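¿Alguien lleva la cuenta de las predicciones que no se cumplen?

Hola a todos. Llevo desde febrero siguiendo el canal Orby, donde un señor que dice practicar visión remota anuncia apagones, quiebras de bancos y cosas peores. Mi cuñada está convencidísima y ya ha comprado comida para meses. ¿Hay algún sitio donde se compruebe lo que acierta y lo que no?

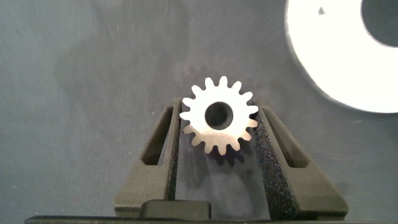

Lo pregunto con cariño, porque no quiero reñir con ella, solo tener algo serio que enseñarle cuando venga a comer.

Respuesta 1 (más votada)

Te entiendo muy bien, en mi casa pasamos por lo mismo. Lo que nos sirvió fue una libreta: apuntas la predicción tal cual, con su plazo, y la dejas reposar. De las 129 que anoté de la lista Sikon, se cumplieron 16, y casi todas eran del tipo «habrá un terremoto en Asia».
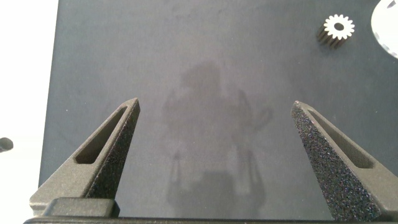 Elivum
Colaborador del foro, 14 de octubre de 2026

Ah, y no se la enseñes de golpe, ¡que a nadie le gusta! Mejor que la rellene ella contigo.

Respuesta 2

Pues a mí me acertó una. No digo más.

Respuesta 3

Mira el archivo Moodley, que guarda alrededor de 2,000 anuncios con su fecha. Va lento, pero tiene buscador.
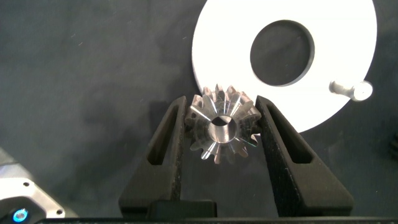 Engranaje cónico de metal

Un abrazo y paciencia con la cuñada.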